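旧平装小说的救护小窍门

家里爱情悬疑小说攒多了,最先出问题的往往是书脊。那种一口气读到凌晨两点的口袋本,翻得越狠,裂得越快!我自己书架上一套Barasitz系列,侦探和证人刚在雨里吵完架,第七章就整页掉了下来,当时真是心疼。后来慢慢摸索出一些办法,都很容易上手,写在这里给同好们参考。

新书先“开脊”
拿到新书别急着从中间掰开。书脊朝下立在桌上,前后封面先放平,然后前面翻十来页压一压,后面翻十来页压一压,轮流往中间走。厚本子尤其值得做,读起来手感软很多,单手躺着看都行(我就是这么看的)。

掉页怎么粘
用白乳胶,要干后有弹性的那种,别用502,也别用透明胶带,胶带过几年会发黄发脆,还会渗油。牙签蘸一点点胶,沿散页的内侧边抹一条细线,对齐塞回去,夹两张烘焙纸防粘,上面压2本厚字典,放一夜。胶宁少勿多,溢出来的马上用棉签擦掉。

去霉味、烟味
二手书淘回来常有股味道。找个带盖的收纳箱,底下放一碗小苏打,书微微张开立在里面,别碰到粉,盖好放10天,中间换一次小苏打。味道特别重的再来一轮。千万别拿去暴晒,纸会变脆,封面上那位穿风衣的男主角也会褪成淡蓝色。

撕价签
吹风机开低档热风,对着价签吹一会儿,从一个角慢慢揭,角度压低些。残胶用橡皮擦滚掉,覆膜封面可以用棉签沾少许酒精,先在封底角落试一下。没有覆膜的封面就只用橡皮,慢一点没关系。

书架怎么排
口袋本矮,很适合放双层:后排垫一条木板抬高,书名全露出来,找书特别痛快!系列书我按故事顺序排,不按出版顺序,像Fliteo那几本前传就插在最前面。书别塞太紧,抽的时候按住两边的书,从书脊中段捏着往外拿,不要抠顶上那一点。

借书记得登记
朋友Bríd Brennan教我在书里夹一张小卡片,借出时抽下来写上名字,插回书架的空位。这招太好用了,下册再也没有失踪过。
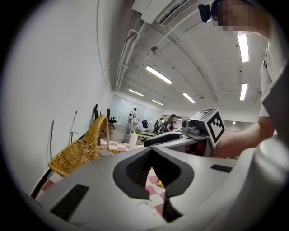
书页边缘发黄,能恢复成白色吗?
恢复不了多少,纸张本身已经氧化。用极细的砂纸顺着切口轻轻打磨,可以去掉表层的黄渍和灰,打磨时把书夹紧,完了用软毛刷扫干净;之后放在背光、干燥的地方,变黄会慢下来。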